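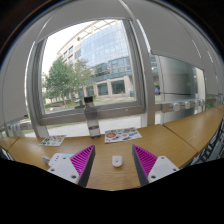

**Does wetting the soil before planting reduce water loss from a raised garden bed?**
It made a small difference in the first five days and no measurable difference after that. Mulch depth had a much larger effect.

## Water retention in raised beds under three mulch depths

Group: Manaia McKinnon, Jagadeesh Pinto, Azadeh Mazandarani
Supervisor: Ehab Badawi
Site: Hellgate community garden, north plot

### Method

Three beds of equal size were filled with the same sandy loam. Bed A had no mulch, Bed B had a thin layer of pea straw and Bed C had a layer twice as deep. Each bed received 800 mL of water per planting row at 7 am. Soil samples of 300 g were taken at root depth each afternoon, weighed, dried in the oven overnight and weighed again. Moisture content was calculated from the loss in mass.

The same scale was used throughout. It was zeroed before each weighing, and the mass of the tray was subtracted.

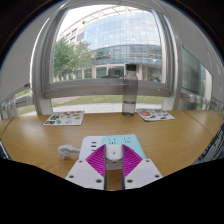 Samples from the bed edges were kept separate from those taken at the centre. The edges dried faster in all three beds, and combining the two sets would have hidden the effect of the mulch.

### Results

Bed A lost the most water. Bed C, at the centre, kept 66 per cent of its starting moisture at the end of the December trial. Bed B fell between the two, closer to C than to A. The edge samples followed the same order with a narrower spread.

Two samples from Bed B were discarded after the tray labels came off in the oven.

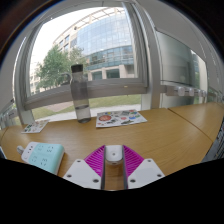

The deeper straw also slowed the water on its way down. After light watering, some of it stayed in the mulch and did not reach the root zone, so a gardener using this depth should water less often and for longer.

### Limitations

Only one soil type was tested. The beds were not shaded equally, as the fence on the western side covers part of Bed C from mid-afternoon. A repeat trial should rotate the treatments between beds. Abbas Hosseinzadeh has the drying data for anyone continuing the work next term.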